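容器・包装資材に関するよくあるご質問
株式会社Zovow 包装資材事業部 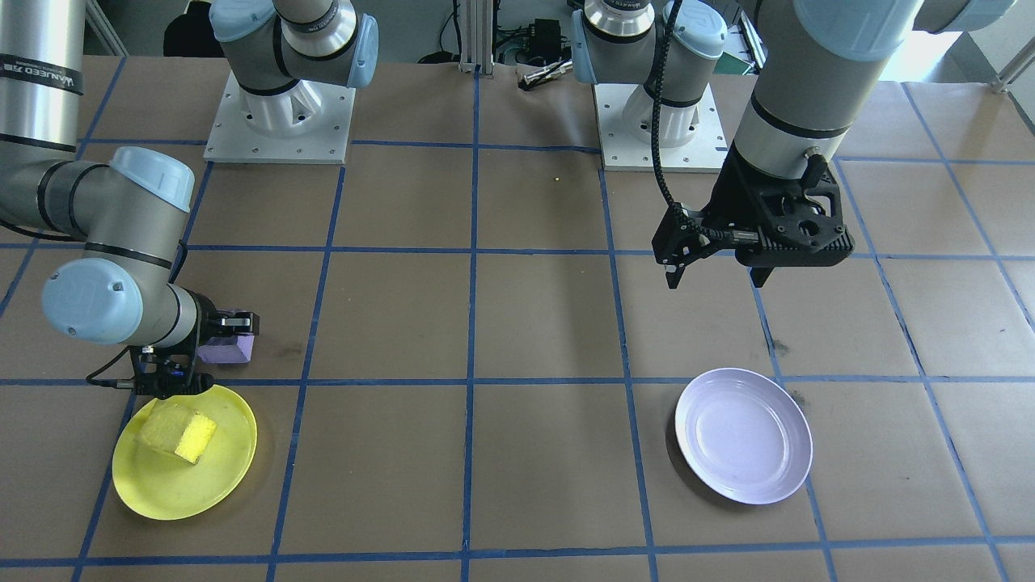 クラフト紙を敷き、青いテープで区画した作業台

本ページでは、容器・包装資材のご注文に際して多く寄せられるご質問への回答を掲載しております。記載内容は2022年1月1日現在のものです。

ご注文について

最小注文数量はありますか。
プラスチックボトルは1ケース(163本入り)から承ります。ガラス容器の入数は品番により異なりますので、各商品の規格表をご参照ください。ケース単位に満たない端数でのご注文はお受けしておりません。

個人でも購入できますか。
法人および個人事業主のお客様に限らせていただいております。初回のお取引時に、事業内容を確認できる書類のご提出をお願いしております。

サンプルの提供は可能ですか。
1回のお申し込みにつき8点まで無償でお送りいたします。送料はお客様のご負担となります。キャップ、ポンプ等の付属品も1点として数えます。

仕様について

ボトルとキャップは別々に注文する必要がありますか。
「Waltex」シリーズはボトルとキャップのセット販売です。「Bimex」シリーズは別売りとなりますので、口径をご確認のうえ、適合するキャップをお選びください。口径の異なる製品を組み合わせた場合の液漏れについては、補償の対象外となります。

表示容量と満量の違いを教えてください。
表示容量は通常の充填量の目安であり、満量は口元まで液体を満たした場合の容量です。充填機の設定にあたっては、図面に記載の満量および入味線の位置をご確認ください。

内容物との適合性は確認してもらえますか。
当社では内容物を用いた試験を行っておりません。アルコール、精油、酸性の液体等を充填される場合は、必ずお客様ご自身で保存試験を実施してください。期間は30日以上を推奨いたします。

容器は洗浄済みですか。
洗浄および滅菌は行っておりません。用途に応じ、充填前に適切な処理を施してください。なお、耐熱温度は材質ごとに異なります。

印刷・納期について

容器への直接印刷はできますか。
1色から対応しております。入稿データの形式、印刷可能範囲および版代については、印刷担当のハルフダン・ベルグマンまでお問い合わせください。校正のご承認後は、図柄および色の変更をお受けできません。

納期はどのくらいですか。
在庫品は、ご入金の確認後、順次出荷いたします。印刷品の出荷は校正のご承認から31日後です。Kárason社製ガラス瓶は取り寄せ品のため、ご注文時に個別に納期をご案内いたします。

4月に価格改定はありますか。
一部のポンプおよびスプレーヤーについて、4月出荷分より価格を改定いたします。対象品番は、お取引先様に別途書面にてお知らせいたします。

返品・交換について

不良品が届いた場合はどうすればよいですか。
商品到着後8日以内に、品番、ロット番号および不良箇所の写真を添えて、品質管理担当レシェク・ヴィトコフスカ宛にご連絡ください。確認のうえ、代替品をお送りいたします。開封後の全数返品および印刷品のお客様都合による返品は承っておりません。

関連ページ:規格表一覧/口径対応表/入稿データ作成要領/お取引条件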